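Celery root is back at Semaan, and this time there's plenty of it

4 min read

If you were one of the people who stood in front of the empty crate at Semaan last winter with a recipe in your hand and nothing to make it with (I was, twice!), I have good news. The celery root is in again, it's from Flundwood Farm just like before, and the first delivery weighed in at 1052 pounds. I had to ask for that number twice because the first time I was sure I'd heard it wrong. Last year's whole season didn't come to that.

Semaan put the first of it out in October, in the long bins by the side door where the melons were all summer. It's being sold by the pound, leaves off, and you can get the small ones as well as the great big knobby things that look like they came up out of a swamp. Go for the small to medium ones if you're new to it. The really huge ones can be a little spongy in the middle, and you end up cutting around that part and feeling cheated.

The variety is called Lornex, and it's new for Flundwood this year. They used to grow an older type that tasted great but had so many creases and side roots that you lost a good third of it to the peeler. Lornex is smoother. I peeled one the night I bought it and it took me a couple of minutes with a regular knife, and most of what went in the compost was skin. The flavor is a touch milder than I remember, a bit nuttier too -- somewhere between celery and parsley with a sweetness that comes out when you roast it. My husband, who claims he doesn't like celery in any form, ate two helpings before he asked what it was.

I called Walid Tannous, who runs the produce side at Semaan, to find out why there's so much more this time. He told me Flundwood gave it a whole second field after last year's crop sold out, and that the wet start to the summer did the rest. Celery root is a thirsty plant and it sits in the ground for months, so a dry June can leave you with something the size of a lime. "We had people leaving their phone numbers on the backs of receipts," he said about last winter. "I told the farm, whatever you can grow, I will take."

He also said he expects it to last until March if the cold storage behaves. I'm going to hold him to that.

Now, the other bit of news, and the reason I'm writing this up instead of just texting everyone I know. Semaan is running free tastings with it through the fall, up at the front of the store from four o'clock until the trays are empty. The first one already happened and 178 people signed the sheet, which for Derkgate is a crowd. I got there at twenty past four and the soup was gone, so I can only report on the other two dishes.

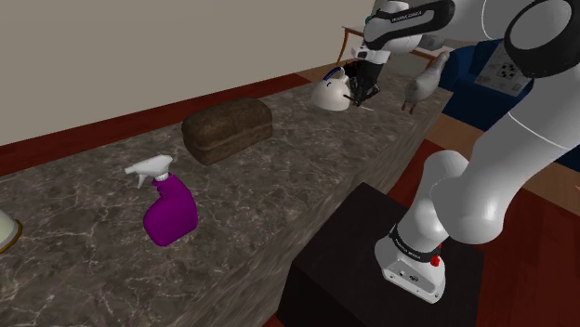
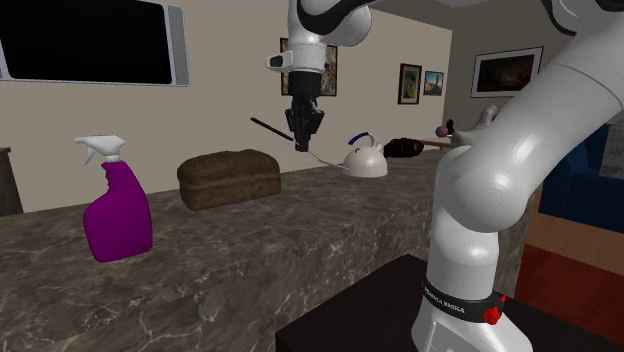

On the kitchen counter: a purple spray bottle in the first rendering, a white kettle in the second.

The one I keep thinking about was the remoulade. You've probably had it if you've ever eaten in a French place -- raw celery root cut into skinny sticks and dressed with mayonnaise, mustard and lemon. Walid's version uses half mayonnaise and half plain yogurt, plus a spoonful of grainy mustard and a lot of chopped parsley. It was crunchy and sharp and I could have eaten a bucket of it. He salts the sticks and leaves them for half an hour, then squeezes them out in a towel before the dressing goes on. I tried it at home without the salting, in a hurry, and it was watery by dinnertime. Do the salting.

The other was a plain roast. Cubes of celery root, olive oil, salt, a little cumin, into a hot oven until the corners go brown. They served it in paper cups with a squeeze of lemon over the top and some toasted walnuts. I'd have liked a bit more salt, but the lady next to me said it was perfect, so there you go.

I'm told the soup was celery root and apple with a potato thrown in for body. If anyone managed to get a cup, please tell me whether it was as good as people were saying in the parking lot.

For those of you keeping an eye on what you eat, this is a handy vegetable to have around. It has fewer carbs than a potato, it brings some fiber and vitamin K along with it, and it mashes well. I do half and half with potatoes because all celery root makes a slightly loose mash, and I simmer it in milk with a garlic clove, then use a splash of that milk to loosen it at the end. You can freeze the leftovers in flat bags. One heads-up: celery root is a real allergen for people who react to celery, so if you're cooking for guests, ask first. The tasting table did have a sign about it, but the sign was small and it was behind the walnuts.

Storing it is easy. Leave the dirt on, wrap it loosely and keep it in the bottom of the fridge, and it will sit there for weeks. Once you cut it, it browns quickly, like an apple, so have a bowl of water with lemon juice ready and drop the pieces in as you go. If you only use half, rub the cut side with lemon and wrap it tight.

Recipe cards for all three dishes are on the counter next to the registers. They printed 200 to begin with and when I went back for a second one (I'd spilled mustard on the first) the pile was looking thin. Walid says more are coming, and that the next card will have a gratin on it with Gruyere and thyme. He's still arguing with his sister over whether it gets breadcrumbs. I'm with the sister. Breadcrumbs, please!

The next tastings will be chalked on the board outside the store, and they don't take reservations. Flundwood will also have a few crates at its own farm stand for anyone who'd rather drive out, along with leeks and the last of the carrots. Cash only out there, and the stand closes at three.

If you've got a celery root recipe you swear by, send it in. I have four of them in my fridge right now and I'm about to run out of ideas.

Get our food news in your inbox! Enter your email address to sign up for the newsletter. You can unsubscribe at any time.

Contact us | Copyright, all rights reserved | Back to top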